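How to Arrange Your Own Year Abroad Placement

Most language departments will hand you a list of partner universities and a deadline. If you want to work instead of study, or you want a town that isn't on the list, you can usually set it up yourself. I did it as a student and have since helped a few years' worth of undergraduates through it. The steps below assume you are going for a full academic year and leaving in late summer.

Step 1. Find out what your department will accept

Get this in writing before you contact anyone. You need to know the minimum number of weeks, whether the work has to be in the language you study, whether two shorter placements can be combined, and who signs off on it. Ask for the approval form now, even if you won't fill it in for months. Some departments want the host to sign it, and some hosts are slow to sign anything.

Also ask what happens to your tuition fee for the year. It is often reduced, but the reduction may depend on the type of placement.

Step 2. Make a list of places to write to

Start with schools, small publishers, town tourist offices, translation agencies and museums. Large companies have their own intern programs with fixed dates, so apply to those separately and early.

Keep the list in a spreadsheet with one row per contact: name, address, date written, date of reply, and what they said. When I did mine I wrote to 11 places and heard from three. One of those was Tratetti, a small translation office, and that was where I ended up. I have seen students do it with fewer letters and I have seen it take a lot more.
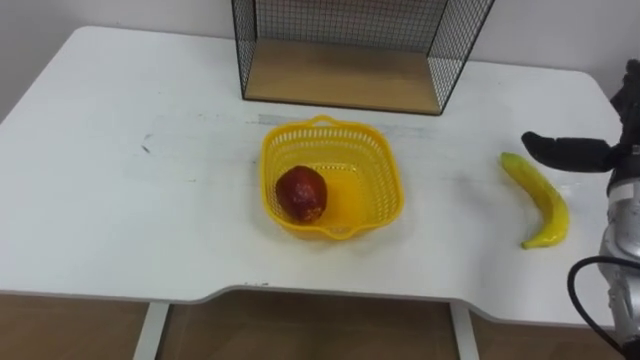

White table with a wire-mesh shelf unit at the back.

Step 3. Write the letter

Write in the language of the country. Keep it to one page. Say who you are, what you study, the exact dates you are available, and what you can do for them. Then ask one clear question: would they consider taking you on for that period?

Mention early that the placement is a required part of your degree. In many countries that changes which rules apply to you, and the person reading will want to know it. Attach a résumé in the local format. Look at a few real ones first, since the order of sections and the amount of personal information vary from place to place.

Have a native speaker read the letter once. Don't let them rewrite it. If it reads far better than you speak, the phone interview will be awkward for everybody.

Step 4. Follow up

Wait two weeks, then send a short message in reply to your own first one so that both are in the same thread. If there is still no answer, call. Students hate this part, but a call gets through when the general inbox doesn't. Write down your first two sentences and have the name of the person you want to reach in front of you.

I used to say one call was enough.

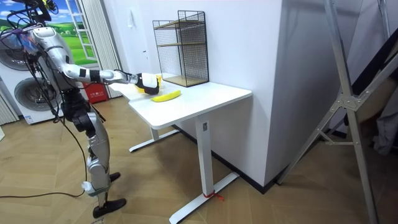
Nana Asante wrote to me after an earlier version of this page to disagree: "I called the same school three times. The first two times the secretary told me the principal was out. The third time he picked up himself and offered me the job before I had finished spelling my name. Please tell people to keep calling."

So, keep calling. Leave a few days between attempts and be polite to the secretary.

Step 5. Get the agreement signed

Once someone says yes, ask for a written agreement with the start and end dates, the weekly hours, the pay or allowance, your duties, and the name of a supervisor. Your university may have a standard three-way form. If so, send that one and save the host the trouble of drafting their own.

Read the duties closely. "General support" can mean a year at the photocopier. Ask for at least one task that makes you use the language every day, such as answering the phone or drafting letters. Edem Nyarko asked for this at her placement and spent most of the year handling customer mail, which did more for her writing than any class.

Aim to have everything signed by the end of April. Visa appointments fill up after that.

Step 6. Sort out papers and insurance

Check the consulate's own site for what you need, and don't rely on what last year's students were told. You will probably need your passport, proof of enrollment, the signed agreement, proof of funds and proof of health cover. Some offices want certified translations, which take time and cost money. Make two paper copies of everything and keep a scan somewhere you can reach from a phone.
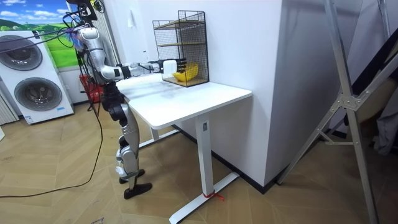
Ask your university whether its travel policy covers you on a work placement as well as on a study one. If it doesn't, find out whether the host's insurance does, and get the answer by e-mail.

Step 7. Find a room

Book somewhere temporary for the first two weeks and look for a long-term room once you are there. Ask your host first. Schools in particular often know a teacher with a spare room. Never send a deposit for a place that neither you nor someone you trust has seen.

Keep your department up to date with your address once you have one. They will need it for the mid-year report.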